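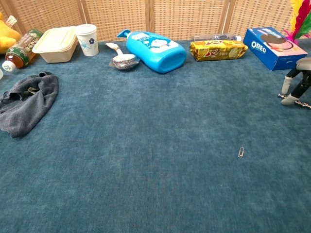
Ticket 215: gripper closes on nothing when the target is the paperclip
Status: closed (see last entry)
Project: Cleker, household pick-up, club build
Hardware: Ello arm, two-finger gripper, white tips
Software: Berkari planner, our own branch
Priority: I put high, then medium, then high again

What's going wrong

Okay so this is the carpet test, the one where everything gets lined up along the folding screen and Cleker has to pick whatever we ask for. The big stuff is fine! Tea bottle, fine. The Oreo box, fine, even when it's tipped on its long side. The yellow 3+2 cracker pack slid out once but I'm pretty sure that was me typing the wrong grip width. Then we ask for the paperclip, which is sitting by itself out on the open carpet with nothing near it, and the arm goes over there, comes down very confidently, closes, lifts, and drives back to the drop spot holding air. And then it reports success. That last bit is what really bugs me, because the Azar meet scores a false success worse than a miss.

What I expected

Either it picks up the paperclip or it says it couldn't.

How to get it to happen

1. Start Cleker from the home pose with the default carpet profile.
2. Put the paperclip on open carpet, more or less upright as the camera sees it.
3. Ask for "paperclip".
4. Watch it pretend.

It does this every time for me. If somebody else in the club gets a different result please write down which laptop you used, we have been bitten by that before.

Log, first evening

Started with the obvious thing and checked whether it was even seeing the clip. It is. The detection box lands on it and stays there, even with the carpet being as patchy as it is (the light and dark bits in the pile come up as faint blobs in the depth view, which I'd never noticed until I went hunting for a tiny silver thing on it). So vision is off the hook, sort of. I'll come back to the "sort of."

Next I looked at the height. The planner takes the floor height from a calibration we did on the bare workshop floor, and then adds a carpet offset on top. Guess who set the carpet offset for the old thick rug and never touched it again. Me, it was me. I dropped it by 2 mm and ran it again. Closer! The tips now brush the pile before they close. Still no paperclip.

Also swapped the rubber on the tips in case it was worn. No change at all, so I put the old ones back and kept the new ones for the meet.

Log, second evening

Ran it with the grip log turned on. Line 2393 is the interesting one if you want to open the file yourself. The fingers reach fully closed, the force reading jumps a little, and the code says "contact, holding" and moves on. That little jump is just the two tips meeting each other. There's nothing between them. With a fat thing like the tea bottle the fingers stop way before fully closed, so the check has always worked and we never thought about thin stuff.

So that's the false success explained, and I felt great for maybe five minutes, and then remembered it still doesn't explain why we miss the clip.

Tried turning the wrist so the fingers close across the short side of the clip. Better idea on paper than on carpet. The tips are rounded pads, and a paperclip lying in the pile sits lower than the roundest part of the pad, so they meet above it and ride right over. I lay down on the floor with my cheek on the carpet to watch this and I recommend it, you learn a lot (bring a sweater).

Question in the club chat: why not just use a thicker paperclip? Because the object list for Azar says standard small paperclip, sorry. I asked too.

Somebody also asked if the gray towel up front was messing with the path. I moved it out of the way and did the same runs, and the result was the same, so I put it back. The towel has its own ticket and I'm not mixing them.

Log, third evening

Things I changed, in the order I changed them:

Carpet offset down again, but only for objects tagged "flat". Everything else keeps the old number so we don't start jamming the fingers into the floor next to the paper cup.

Close speed set to 30 percent for flat objects. At full speed the tips flick the clip away, and I spent a good while crawling after it.

Added a small inward drag before the close, so the pads push down into the pile a bit and sweep toward each other. This is the one that did it. First run with the drag, the clip stood up on its edge between the tips and came up with the arm. I yelled.

Holding check now looks at the camera after the lift for anything tagged flat. If the clip is still on the carpet, it says "missed" and tries again from the top. It's slow, but it tells the truth.

About that "sort of" from the first evening: with the gripper directly over the clip, the fingers hide it from the chest camera, so the planner is working from the last spot it saw. If the drag nudges the clip sideways, the retry has to back all the way off and look again. I left it like that. A wrist camera would be lovely and we don't have the budget or the spare port.

What's left over

The metal scoop with the white handle is now getting tagged flat sometimes, and then it gets the slow drag too. It picks up okay but it takes forever. Opened a separate ticket for the tags.

The feathers at the end by the Oreo box haven't been tested with the new profile. Please don't use the drag on those until I've had a look, I don't want to be picking fluff out of the joints again.

If you pull the branch, delete your old carpet profile first. It doesn't overwrite, it just quietly keeps yours, and then you'll come tell me the fix doesn't work.

Closing this one. Reopen it if you see "contact, holding" on a flat object, and attach the grip log please, the whole file and not just the last few lines.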